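Aus der Genossenschaft

Geräteausleihe Wirkum: geänderte Nutzungsordnung ab Juli

Die Wohnungsgenossenschaft Wirkum hat die Nutzungsordnung ihrer Geräteausleihe überarbeitet. Die neue Fassung gilt ab Juli für alle Mitglieder und deren Haushaltsangehörige und ersetzt die bisherige Ordnung einschließlich der beiden Merkblätter zu Gartengeräten und Elektrowerkzeugen. Bereits bestätigte Reservierungen behalten ihre Gültigkeit und werden nach den bisherigen Bedingungen abgewickelt.

Im abgelaufenen Geschäftsjahr wurden 3606 Ausleihvorgänge verzeichnet. Der überwiegende Teil entfiel auf Leitern, Bohrmaschinen, Heckenscheren und Teppichreinigungsgeräte. Die Nachfrage verteilt sich ungleichmäßig über das Jahr: Im Frühjahr und im Herbst kam es wiederholt zu Engpässen bei den Gartengeräten, während Geräte für den Innenausbau auch in den Sommermonaten verfügbar waren. Die Überarbeitung der Nutzungsordnung soll vor allem die Wartezeiten verkürzen und die Rückgabe vereinfachen.

Reservierung und Leihdauer

Reservierungen werden künftig ausschließlich über das Buchungsportal Dandadar entgegengenommen. Der Zugang erfolgt mit der Mitgliedsnummer und dem persönlichen Kennwort, das auch für die Waschraumbelegung verwendet wird. Mitglieder ohne Internetzugang können ihre Reservierung weiterhin während der Öffnungszeiten der Geschäftsstelle aufgeben; sie wird dort in das Portal übertragen. Telefonische Reservierungen sind nicht mehr möglich.

Die reguläre Leihdauer beträgt drei Tage. Der Sonntag wird nicht angerechnet, weil die Ausgabestelle an diesem Tag geschlossen bleibt. Eine einmalige Verlängerung um zwei Tage kann im Portal beantragt werden, sofern für das betreffende Gerät keine weitere Reservierung vorliegt. Je Haushalt können gleichzeitig höchstens drei Geräte entliehen werden. Zubehör wie Verlängerungskabel, Bohrersätze oder Schutzbrillen zählt dabei nicht als eigenes Gerät.

Nicht abgeholte Geräte werden nach Ablauf des ersten Leihtages wieder freigegeben. Eine gesonderte Benachrichtigung erfolgt nicht. Wer absehen kann, dass ein Termin nicht eingehalten wird, wird gebeten, die Reservierung im Portal zu stornieren.
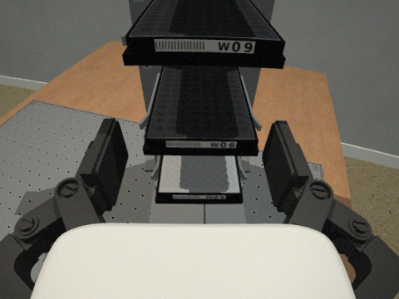
Bei der Rückgabe wird jedes Gerät künftig gemeinsam mit dem entleihenden Mitglied durchgesehen. Die Durchsicht umfasst die Vollständigkeit des Zubehörs, den Zustand von Kabeln und Steckern sowie die Sauberkeit. Bei Scheren, Zangen, Klappleitern und anderen Geräten mit beweglichen Teilen kommt die Prüfung der Gelenke hinzu. Sitzt am Gelenk ein runder Schraubenkopf offen sichtbar, wie in der Abbildung an den dunklen Gestängen links und rechts, so genügt in der Regel eine Sichtprüfung mit anschließender Handprobe. Verdeckte Verschraubungen werden dagegen nur im Rahmen der regelmäßigen Wartung geöffnet. Mitglieder sollen Gelenkschrauben nicht selbst nachziehen, auch dann nicht, wenn sie ein Spiel bemerken. Es genügt ein Hinweis bei der Rückgabe; das Gerät wird anschließend aus dem Verleih genommen und in der Werkstatt geprüft.

Gartengeräte sind von Erde und Pflanzenresten befreit zurückzugeben. Heckenscheren und Astscheren werden trocken abgewischt, jedoch nicht geölt. Das Ölen übernimmt die Werkstatt, damit für alle Geräte dasselbe Mittel verwendet wird. Teppichreinigungsgeräte sind vollständig zu entleeren. Für Geräte, die erkennbar ungereinigt abgegeben werden, wird eine Reinigungspauschale nach dem aushängenden Entgeltverzeichnis erhoben.

Schäden und Haftung

Gewöhnlicher Verschleiß geht zu Lasten der Genossenschaft. Hierzu zählen insbesondere stumpfe Sägeblätter, abgenutzte Schleifscheiben und ermüdete Akkus. Schäden, die auf eine unsachgemäße Verwendung zurückgehen, sind vom entleihenden Mitglied zu ersetzen. Die Genossenschaft legt dabei den Zeitwert des Gerätes zugrunde. In Streitfällen wird eine schriftliche Stellungnahme der Werkstatt eingeholt, die dem Mitglied auf Wunsch in Kopie überlassen wird.

Tritt während der Leihdauer ein Schaden auf, ist die Benutzung sofort einzustellen. Der Schaden ist im Portal unter dem jeweiligen Ausleihvorgang zu melden. Eigene Reparaturversuche sind auch bei kleineren Mängeln zu unterlassen. Die Weitergabe entliehener Geräte an Dritte bleibt untersagt; dies gilt auch innerhalb desselben Hauses.

Ausgabestellen

Die Ausgabestelle am Mudgway bleibt Hauptstandort. Dort werden sämtliche Elektrowerkzeuge, Leitern und Reinigungsgeräte vorgehalten. Der Zugang erfolgt über den Hof; die Zufahrt ist zum Be- und Entladen freigegeben, Parkflächen stehen dort nicht zur Verfügung. Ein Lastenwagen kann an der Ausgabestelle gegen Vorlage des Mitgliedsausweises für den Transport zum Fahrzeug genutzt werden.

Neu hinzu kommt die Ausgabestelle im Quartier Dundstead. Sie ist zunächst auf Gartengeräte beschränkt — eine Erweiterung des Bestandes hängt von der Nutzung in der ersten Saison ab. Geräte können an beiden Standorten zurückgegeben werden, unabhängig davon, wo sie ausgegeben wurden. Ausgenommen sind Leitern und Teppichreinigungsgeräte, die aus Platzgründen nur am Mudgway angenommen werden.

Beide Ausgabestellen sind nachmittags bis 18 Uhr besetzt. Die genauen Öffnungstage sind den Aushängen in den Treppenhäusern sowie dem Buchungsportal zu entnehmen.

Bestandsergänzung

Mit Inkrafttreten der neuen Ordnung werden 13 Geräte zusätzlich in den Verleih aufgenommen. Darunter befinden sich Heckenscheren mit Akkubetrieb, ein Vertikutierer und mehrere Trittleitern mit Handlauf. Die benzinbetriebenen Heckenscheren werden nicht ersetzt und nach Ende der laufenden Saison ausgesondert. Ausschlaggebend hierfür waren der Wartungsaufwand sowie wiederholte Hinweise aus der Mitgliedschaft zur Lärmbelastung in den Innenhöfen.

Vorschläge für weitere Anschaffungen können in Textform bei der Geschäftsstelle eingereicht werden. Berücksichtigt werden Geräte, die von einer größeren Zahl von Haushalten benötigt werden und ohne besondere Einweisung bedient werden können. Kettensägen, Gerüste und gasbetriebene Geräte sind von der Aufnahme in den Bestand weiterhin ausgeschlossen.

Entgelte

Die Ausleihe von Handwerkzeugen bleibt unentgeltlich. Für Elektrowerkzeuge und motorbetriebene Gartengeräte gelten die bisherigen Sätze unverändert fort. Die Abrechnung erfolgt künftig nicht mehr bar an der Ausgabestelle, sondern quartalsweise zusammen mit den übrigen Leistungen der Genossenschaft. Eine Aufstellung der einzelnen Ausleihvorgänge kann im Portal Dandadar eingesehen und ausgedruckt werden.

Der vollständige Wortlaut der Nutzungsordnung liegt in der Geschäftsstelle und an beiden Ausgabestellen aus. Auf Anforderung wird er den Mitgliedern per Post zugesandt.

Wohnungsgenossenschaft Wirkum
Geschäftsstelle, Bereich Mitgliederdienste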